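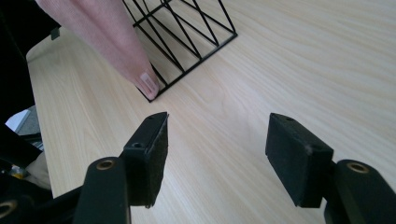 Ticket: Grasp width estimate jumps when a soft item is on the table
Product: Flusar perception and grasp planning
Site: Flirnerstead bench
Status: Resolved, left open for comments

Reported by the bench team, 9:40 am

Good morning, and thank you for picking this up so quickly! We moved to the new Flusar build in October and most of it has been a pleasure, but we have one stubborn problem with the width estimate. When the item is rigid, the number settles almost at once. When it is knitwear, the number swings between two values and the planner keeps throwing away its own plan and starting over. I went through one recording of 669 frames last night with a pot of tea, and the planner rejected its plan in 66 of them. All the rejects carry the same message:

width_estimate unstable, replan requested

We have already restarted the planner, cleared the calibration cache and loaded the calibration again. None of it made a difference. The settings file is the stock one from Susulano and we haven't touched it, apart from the log folder.
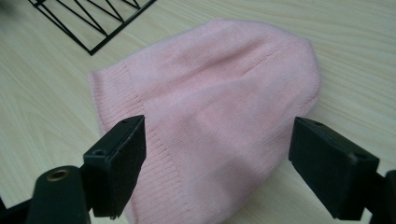 Attachment 1: pink beanie on the bench, gripper fingers on either side of the hat.

Reply from Flusar support, 11:15 am

Thank you for such a thorough report, and for the attachment, it helped a great deal. I have a suspicion about the segmentation step. Look at the outline of the hat — it has a soft halo of fibers, and there is shadow over the lower half between the fingers. The mask has to decide where pink knit stops and pale table starts, and with darker pink in the middle it may be splitting the hat in two. The turned-back cuff could be adding an edge of its own as well.

Could you please do the following when you have a moment?

Open the mask overlay and step through a few of the rejected frames.
Note whether the mask is one piece or two.
Set merge_regions to on and run the same recording again, with everything else left alone.

Bench team, 2:05 pm

You were right about the split! On the bad frames there are 2 regions, and the line between them follows the shadow, nowhere near the cuff fold. With merge_regions on, the rejects went from 66 to 2. I was so pleased that I ran it again just to look at it.

The two that remain are different. In those, the mask spills over to the black wire item and the width comes out far too large. Is there a setting for that, or should we clear the bench?

Flusar support, 3:30 pm

Lovely news. Please leave the bench as it is, I would much prefer to fix this in software. The merge step joins anything within a set distance, and the stock value of 600 is too generous for a tabletop view. Nwosu, our tuning tool, can work out a better one from your recording. Choose "merge distance" from its menu, point it at the file and accept what it suggests.

Bench team, 4:50 pm

Done, and the whole recording now plays through with no rejects. I have saved the new settings next to the old ones. We still have scarves and a very fluffy pair of socks to try, so I would be grateful if the ticket could stay open until those have been through.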